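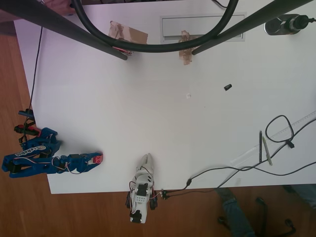
Tabletop in white, seen from above

Drallmont table top, white

A plain rectangular top for desks and worktables. Sold without legs; fits the Lirkura and Plarovier leg sets.

Length: 1270 mm
Surface: matt, wipe clean with a damp cloth
Guarantee: 5 years

Do not use scouring powder or bleach. Put a mat under hot pans and mugs. Tighten the leg screws again after the first month.

Delivery is to the ground floor only. It takes two people to carry the box upstairs. Returns are accepted if the top has not been drilled.

Trade orders: ask for Grethe Vestergaard at Kokkonen.

Out of stock in grey until February.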